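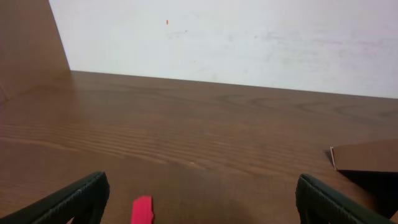

그림 1. 나무 상판과 붉은색 소형 물체

공용 작업 탁자의 목재 표면 관리에 관한 조사
생활재료 탐구 과목 기말 보고서
2025년 3월
작성: Lies Mertens, Abílio Loureiro
지도: Conceição Godinho

1. 조사 동기

우리 학과 공용 작업실의 탁자는 대부분 나무 상판이다. 학기마다 컵 자국, 긁힘, 풀 얼룩에 대한 불만이 나오지만 어떤 마감재를 써야 하는지, 얼마나 자주 다시 발라야 하는지에 대한 기준은 없었다. 지난 학기에는 한쪽 탁자에만 오일을 발랐다가 색이 달라져 다시 갈아 낸 일도 있었다. 본 보고서는 오일 마감과 수성 바니시 마감을 비교하고, 학생이 직접 할 수 있는 관리 방법을 정리하는 것을 목적으로 한다.

2. 조사 방법

같은 판재에서 잘라 낸 시험편 9개를 준비하였다. 모든 시험편은 사포로 결 방향을 따라 갈고 마른 천으로 가루를 닦았다. 이를 세 묶음으로 나누어 첫째 묶음에는 Narnell 오일, 둘째 묶음에는 Plurkau 수성 바니시를 발랐고, 셋째 묶음은 마감 없이 두었다. 오일과 바니시는 각각 2회 도포하였다. 도포 사이에는 하루를 두었다.

건조가 끝난 뒤 다음 항목을 살펴보았다.
물 얼룩: 젖은 컵을 하룻밤 올려 둔 뒤 자국 확인
풀 얼룩: 목공풀을 떨어뜨려 굳힌 뒤 플라스틱 주걱으로 제거
긁힘: 동전 모서리로 같은 사람이 한 번씩 그음
보수: 손상 부위만 갈고 다시 칠한 뒤 주변과 색 비교

재료는 학교 근처 Antunes 목재상에서 구입하였다. 사포는 Bemamance 제품을 썼다.

3. 결과

물 얼룩은 바니시 시험편에서 거의 보이지 않았다. 오일 시험편에는 옅은 고리가 생겼으나 이튿날 흐려졌다. 무마감 시험편은 자국이 그대로 남았고 만졌을 때 결이 일어나 있었다.

풀 얼룩도 바니시 쪽이 가장 쉽게 떨어졌다. 오일 쪽은 주걱으로 밀면 떨어지지만 가장자리에 얇은 막이 남았다. 무마감 시험편에서는 풀이 결 사이로 스며들어 사포를 써야 했다.

긁힘은 결과가 반대였다. 바니시 표면에는 흰 선이 뚜렷하게 생겼고, 오일 표면은 눌린 자국만 남아 눈에 덜 띄었다. 보수 역시 오일이 수월하였다. 바니시는 부분만 갈고 다시 칠하면 경계가 드러났고, Salvador Neves가 경계 부분을 고운 사포로 한 번 더 다듬은 뒤에도 빛을 비스듬히 비추면 층이 보였다.

4. 비용

재료비 상한은 학과 지원금에 맞추어 시험편 하나당 3000원으로 잡았다. 오일과 바니시 모두 이 범위 안에서 해결되었다. 다만 붓 세척에 쓴 비용과 작업 시간은 계산에 넣지 않았다.

5. 논의

풀과 물감을 많이 쓰는 탁자에는 바니시가 맞고, 칼이나 금속 공구를 자주 올리는 탁자에는 오일이 맞는다고 판단하였다. 중간 발표에서 Teun Hoekstra가 두 마감을 겹쳐 쓰는 방법을 질문하였으나 이번에는 시험하지 못하였다. 오일 위에 수성 바니시를 바르면 접착이 나쁠 수 있어 별도의 시험이 필요하다.

시험 기간이 짧아 장기간의 마모는 확인하지 못하였다. 햇빛에 의한 변색도 다루지 않았다.

6. 관리 제안

평소에는 물기를 꼭 짠 천으로 닦고 마른 천으로 마무리한다. 오일 탁자는 학기 시작 전에 한 번 얇게 덧바르고, 오일이 묻은 천은 자연 발화 위험이 있으므로 물에 적셔 뚜껑 있는 금속 통에 버린다. 바니시 탁자는 긁힘이 5곳을 넘으면 상판 전체를 갈고 다시 칠한다. 두 탁자 모두 마감 종류와 도포 날짜를 적은 쪽지를 상판 아랫면에 붙여 둔다.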